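Collection Supervisor's Diary, Losden Site
Monday

Arrived at 07:40. The overnight heating had been left on in the round room and the temperature was higher than I would like for the batteries, so the window side was aired before any equipment was switched on. Dong-hyun Wi signed the equipment book at 08:05 and Bo-ram Byun a few minutes later. The morning check was completed on both hand-held pairs. No defects were entered.

The fault occurred at 10:20, during the eleventh take of the scooping task. Mr Wi was operating pair B. He reported that the left finger had closed without the trigger being pressed, that it had stayed closed, and that it had caught the skin between his thumb and first finger as he moved his other hand across to free the container. He called out at once. Ms Byun, who was at the monitoring position, pressed stop on the session and then removed the battery lead by hand. The finger released when power was removed.

The injury was a red mark and a small break in the skin. It was cleaned and covered, and the accident book was filled in before anything else was done. Mr Wi did not wish to go home and was put on labelling for the remainder of the morning. I have told him that he is to report any swelling, and that he is not to use a trigger with that hand until Wednesday at the earliest.

I wish to record the following about the stop. The session stop ends the recording. It does not cut power to the finger motors. This is stated in the Camacho handbook, and it is stated in our own procedure at section 5, but two of the operators I spoke to today believed otherwise, and one of them has been here since the start of the Brinow contract. Ms Byun knew the difference and acted on it. I do not consider that we may rely on this. The label on the stop control reads simply STOP and has done so since it was installed. It should have been questioned at the time, and I include myself in that.

Pair B was withdrawn at 10:35, tagged, and placed in the locked cupboard. Work stopped on all pairs for the rest of the morning. I telephoned Vilident shortly before eleven and was asked to send the log from the session together with the firmware number. The engineer who returned the call at noon was courteous but would not give a cause without the unit in front of him. His first question was whether the trigger cable had been bent tightly at the grip. I was unable to answer. His second was how many cycles the unit had done, and there I could be exact: 1,715 since the last service. The service interval is longer than that, so the unit was within its limits on paper.

The log was read after lunch. The motor current rises at 10:20 with no matching trigger signal, stays at the holding level, and drops when the lead is pulled. There are two shorter events of the same type on Friday afternoon, neither longer than 50 milliseconds. No operator would have felt them. Our daily check does not look for them, and the Friday takes were passed as good. I have asked for these takes to be set aside until Brinow has been informed. I expect them to ask whether other sessions are affected and I should prefer to have the answer ready.

Work resumed at 14:30 on pair A only, following an inspection of the cable and thirty empty closes, none of which produced a fault. The following conditions were set and read aloud to everyone present. The second person is to stay within reach of the battery lead throughout. No bare hand is to enter the space between the fingers for any purpose. If the container tips or moves, it is left where it is until power has been removed.

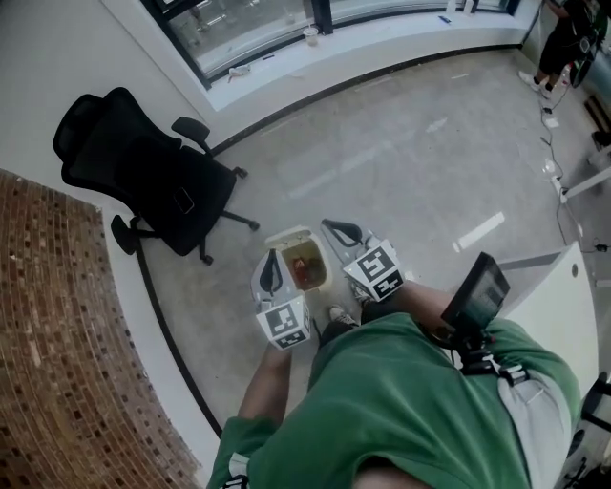 The third condition was the one that caused discussion. Operators reach for the container by habit when it shifts, and that habit is what put Mr Wi's hand in the wrong place this morning. Working on the floor makes it worse, as the operator is bent over the task with the container close to the feet and any slip is corrected without thought. With a gripper to each side of that small white container, there is very little room for a hand to pass safely, and forearms are bare, so a sleeve offers no protection either. I have asked for the task to be moved to a table and for a shallow tray to be fixed beneath the container. Gloves were suggested. I am not in favour until Vilident has advised, as a loose glove may be drawn in where a finger would not.

Ms Byun raised a separate point regarding the cables on the floor on the window side of the room. Anyone going quickly to an operator from that side would have to step over them. She is right, and it ought to have been in the risk assessment. They are to be run along the wall or covered before the first session tomorrow.

The afternoon ended at 16:50 with no further faults. The count of usable takes is well below plan and I have informed the planning office that it will remain so this week.

Outstanding at close of day:

Pair B to be packed and sent to Vilident, with the log.
Stop control to be relabelled STOP RECORDING. A separate power cut-off to be priced for each pair.
Daily check to include a search of the previous day's log for current without trigger.
Section 5 to be read and signed again by all operators.
Letter to Brinow regarding the Friday takes. Draft begun, to be finished tomorrow morning.

Mr Wi looked in before leaving. The hand was sore but not swollen. He asked whether he would be needed for the re-recording and I said that he would, once cleared.

Recent entries
Battery storage and charging: revised arrangements
Visit from Brinow, notes on the scooping task
Pair A: trigger spring replaced
Induction of new operators at Losden
Delayed delivery from Camacho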